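Teaching a robot to work a tap: a gallery

Futano sells a teaching service along with its arms. You bring the task, an operator shows the arm how it goes, and a few weeks later the arm is meant to manage without the operator. The brochure calls this "learning the way people learn". I asked to come and see the first part, the showing, because that is the part you can stand next to. The task was a kitchen tap in an office in Olville. I chose the tap from a list of six, mostly because it sounded the dullest.

The session was run by Wiebke Hollmann, who has been steering arms at a distance for Futano since March. She works the arm by remote control, and the software, which goes by the name of Cloltance, stores the movements together with what the cameras pick up. She was patient with me. I should also say that she likes the system a good deal more than I do.
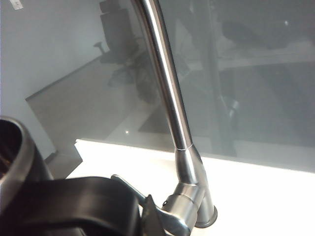
At the lever. The wrist camera's view, with the black gripper right up against the handle.

A lever tap is a fair choice for a demonstration and a slightly flattering one. It has one handle, it stays where it is bolted, and a clumsy push will often do the job as well as a neat one. Hollmann agreed with the first two points and argued with the third. In her view a clumsy push teaches a clumsy push, and she throws those attempts away. I asked who decides which attempts are clumsy. She does.

That bothers me more than it seems to bother anyone at Futano. The firm talks about its recordings as though they were measurements, when they are closer to one person's handwriting. A second operator might come at the lever from above, or use the side of a finger, and the arm would have to make some sense of both. Hollmann told me they had tried mixing operators on a drawer task at Tiedemann, a furniture showroom that lets them in before opening. The results were "mixed too", in her words, and she wouldn't be drawn on what that meant.

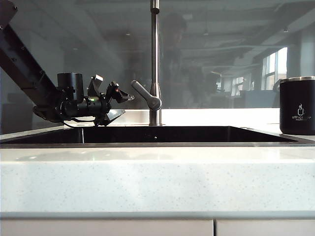
The plan for the tap was 19 good attempts before lunch, starting at 9. Lunch came and went. I lost interest in the tally fairly early and began watching how an attempt gets thrown out, which I found more telling. There's no bell and no red light. Hollmann makes a small noise through her teeth, brings the arm back and goes again. None of that noise goes into the recording, and I'd have thought it was the most useful thing she had to teach. A person learning from her would hear it and know at once that something was off. The arm gets the tidy version with the mistakes cut out, and then we're surprised when it has no idea what to do after a mistake.

In fairness, they do know about this. Cloltance has a mode in which the operator starts from a bad position on purpose and shows the way back. Hollmann uses it when there's time. I asked how often there's time and she laughed.

The other thing I'd like buyers to think about is glare. Steel and dark glass are hard going for cameras, and a real kitchen has plenty of both. Futano's answer is more recordings, at different times of day, with the light coming from different places. That may well work. It also means the cheap and quick service in the brochure gets longer and dearer with every shiny surface in the building, and I couldn't find a price for that anywhere.
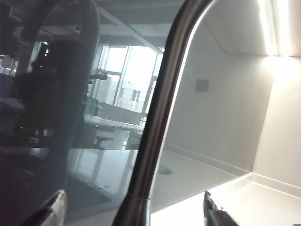

Does the arm understand what a tap is once it has been shown enough times?

Nothing I was told suggests so. It learns which movements tend to follow which camera views, and if the new tap looks and moves much like the old one, that can be enough. Give it a twist handle, or a lever on the other side, and Futano's own advice is to book another teaching session.

I put that advice to Hollmann and she didn't dispute it. Her point was that a new starter in a hotel kitchen also needs showing around. True, though I have never met one who needed showing how to turn on the second tap after mastering the first.

I have asked Futano for three things: the share of attempts Hollmann discards, the results from Tiedemann, and a run on a tap the arm has never been taught, with the operator out of the room. The first has been promised. The second is "with the customer". On the third I was offered a video, and I've said I would prefer to come back and watch. Ten minutes would do. If they agree I'll add the pictures to this page.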